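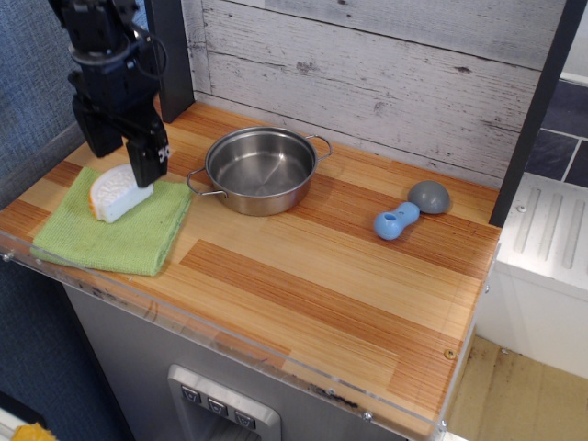
Play food

Play food is the name given to toy versions of things people eat, such as a wedge of cheese, used with small pots and cloths in pretend cooking. It is sold for home and nursery use, often in sets of up to 30 pieces.

Claims made for it

Makers say that play food teaches healthy eating. The evidence offered is thin. Plorkel, a seller of toy kitchens, cites a survey of 28 households, all of them its own customers, and does not say what was asked. That children enjoy filling and emptying a pot is easier to accept — though they will do so with pegs or buttons too.

Realism

Textured surfaces and coloured rims are said to help a child tell one food from another. Bostgate labels its range as suitable from age 4 but gives no grounds for calling it "true to life".

See also: Toy kitchen; Tea set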